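May 1, 2020

Right, today's job is the corner by the coat stand. I've walked past it every day since we moved to Gilton and pretended it was fine. Thread, so I can't back out 🧵

**1/** The plan: everything comes off the hooks, gets a shake, and goes back only if somebody wears it. (I have a horrible feeling I know how many of those scarves get worn.)

**2/** I do love this stand though! Black metal, tall pole in the middle, little curved hooks going out all round. Got it from Tanoli when they were shutting the shop. It had been on the pavement with a £13 sticker on it and I carried it home on the bus like a very thin friend.

**3/** Main lesson so far: go all the way round when you hang things. If it all ends up on the door side the whole lot leans, and then one day you put your big coat on it and over it goes. 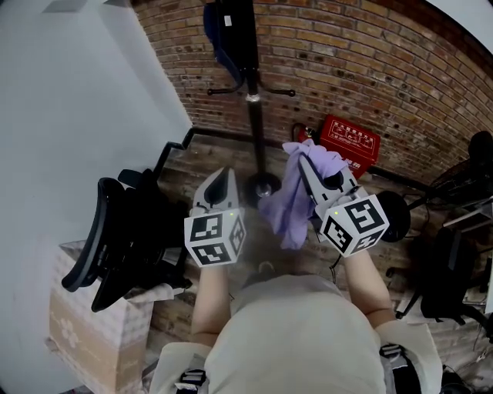 **4/** Soft things first, heavy things last, that's how I'm doing it. Cloths and scarves get folded over once so they don't trail on the floorboards and pick up fluff.

**5/** Someone asked about the brick wall. Yes it's staying bare! My sister wants it painted white to match the other one but I like the orangey brown, it warms the place up. The black skirting hides the scuffs from shoes too.

**6/** It does shed a bit of dust mind you. I go over it with a soft brush in July when the windows can be open all day, then do the floor after. Did it the other way round once. Never again.

**7/** Charity bag is by the stairs with 2 jackets in it already. One's the green Pomitia one, which I've been "about to fix the zip on" for years.

**8/** Kettle on, then boots. If anyone has a boot tray they like, tell me, the Wumora one is out of stock everywhere.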